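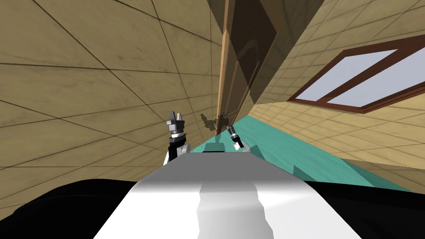
Ticket 1402
Subject: Interview transcripts lose speaker names on import to Cliren
Opened: Saturday, February 19, 2022
Status: open

The Morsy interviews on housing and neighbourhood change were transcribed in Harkex and exported as plain text. When I import them into Cliren for coding, every speaker comes out as "Unknown". The text itself is complete and the Turkish characters are fine. I need the speakers kept apart before we code the joint interviews with couples.

Tried so far: exporting again, a shorter file name, a new empty project. Same result each time. 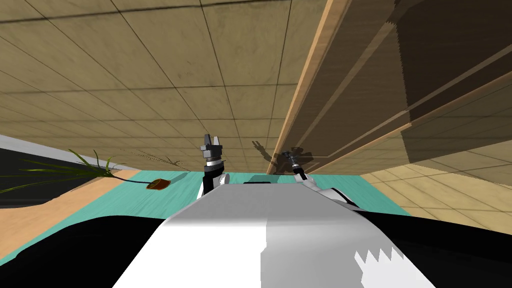
Xiaoyan Xiao wrote: Are the names followed by a colon or a tab? Cliren only reads a colon. Please also check whether the time stamps come before the name or after it.

They have a tab, and the time stamps come first. I changed both by hand in one transcript and the speakers came through properly. Doing that for the whole set would take weeks, so I ran a find and replace on a copy of the folder. Most files now import — the longer group interviews still stop partway, always at line 1000.
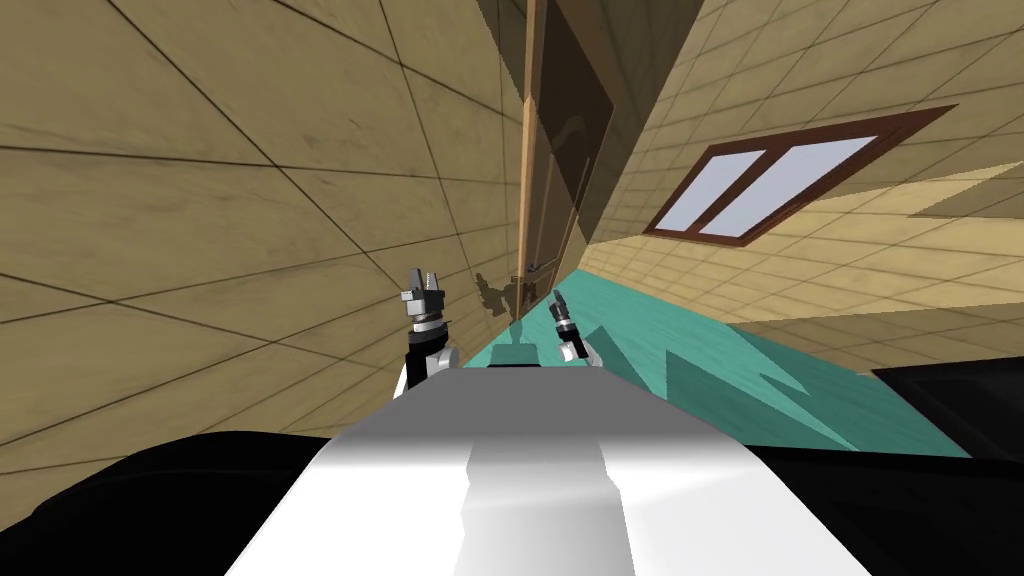 Shengli Zheng replied that the line limit is a setting in the import window, under Advanced, and that it goes back to the default with each new project. Set it to 1515 or higher and import again.

Limit changed. The group interviews now load to the end with speakers in place.
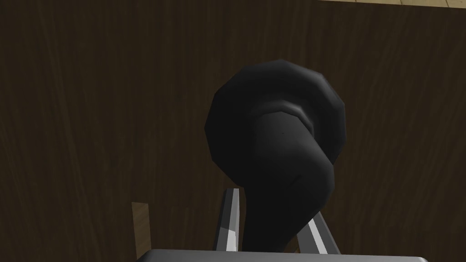 One fault is left. Memos attached to the old imports still point to the "Unknown" speaker, and deleting the old file deletes the memo with it. I have exported the memos separately and will not remove anything until I hear back on this.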